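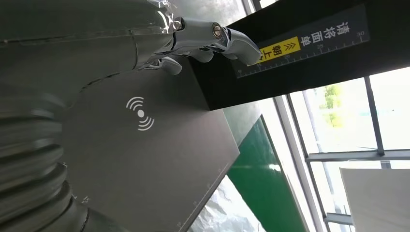
**Your blood pressure is fine, it's the waiting room that's the problem**

My reading at the clinic in July was high enough that the nurse took it twice and then gave me the look people give a car that has started making a noise. At home the same evening I was perfectly normal. I have since learned that this has a name (white coat hypertension), that it is common, and that the way to sort it out from the ordinary kind is to buy a cuff and take your own readings for a while.

So I did, and several of you wrote in after the last issue asking how. What follows is the patient's version. Rajeshwari Iyengar, our practice nurse at the Pasanari clinic, read it over and took out two jokes and one piece of bad advice.

**Buying the thing.** Get one that goes on the upper arm. The wrist models are smaller and look better in a drawer, but they are fussy about how you hold your hand and most of us aren't. Measure around your arm before you order. I spent a week with a cuff that was too small, and a cuff that is too small reads high, so for a week I was briefly dying. The one I ended up with is a Tosby, and the Stougaard my sister has seems to do the same job with larger numbers on the screen. If you'd like to check yours, bring it to your next visit and ask for it to be compared with the clinic's.

**Before you press the button.** No coffee, cigarette or exercise for half an hour beforehand. Go to the bathroom first. Then sit in a chair with a back, both feet on the floor and legs uncrossed, and do nothing for five minutes. I had assumed this would be the easy part. It rules out the phone, the radio news, and any conversation with my brother-in-law about the fence.

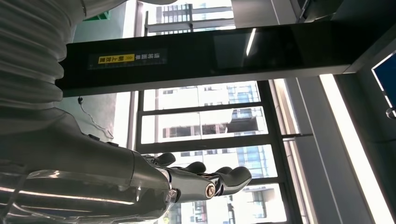 *A robotic arm and its hand, with a white ribbed cover on the upper section.*

**The arm.** Rest it on a table so the cuff is level with your heart. Holding it up in the air by your own effort will push the number up, and so will letting it hang. The cuff goes on bare skin, with the bottom edge just above the bend of the elbow. Rolling up a tight sleeve counts as cheating, as the sleeve becomes a second cuff with opinions of its own. Try both arms the first time. If one is regularly higher, use that one from then on and mention it at your appointment.

And don't talk. The machine can't hear you complaining about how hard it squeezes, but your arteries can.

**How often.** Rajeshwari asks for two readings a minute apart, in the morning before breakfast and any tablets, and again in the evening. I do mine at 6 and 8, the evening one being the time my household is least likely to ask me where something is. Keep it up for a week and write down every number, including the ones you don't care for. She says she can always spot a log that has been tidied, usually because all the readings end in zero.

I started out writing mine on the backs of envelopes. Trivusell, the app the clinic uses for messages, has a page for it now, under "My numbers," behind 3 menus and a password I have reset more often than I have used. Paper is fine. Bring the paper.

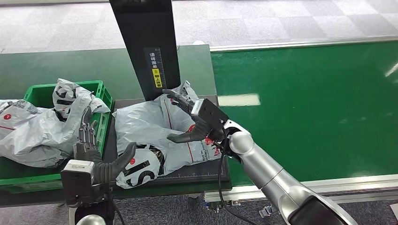
**What to do with the numbers.** Home readings tend to run a little lower than clinic ones, so the cutoffs are different and it's worth asking which your doctor is using. A single high reading on a bad day means very little. Sit down, wait a few minutes and take it again. If it stays above 180 over 120, call the clinic the same day. If you have that kind of number along with chest pain, trouble breathing, weakness, confusion or trouble seeing or speaking, call 911 and leave the log on the table.

Don't stop or change your tablets on the strength of a good week. This was the bad advice I mentioned, and I was quite attached to it.

The clinic has a few cuffs to lend, in regular and large. Ask at the front desk, and please return them with the tube attached. The sign-up sheet for the fall flu shots is on the same desk, under the plant.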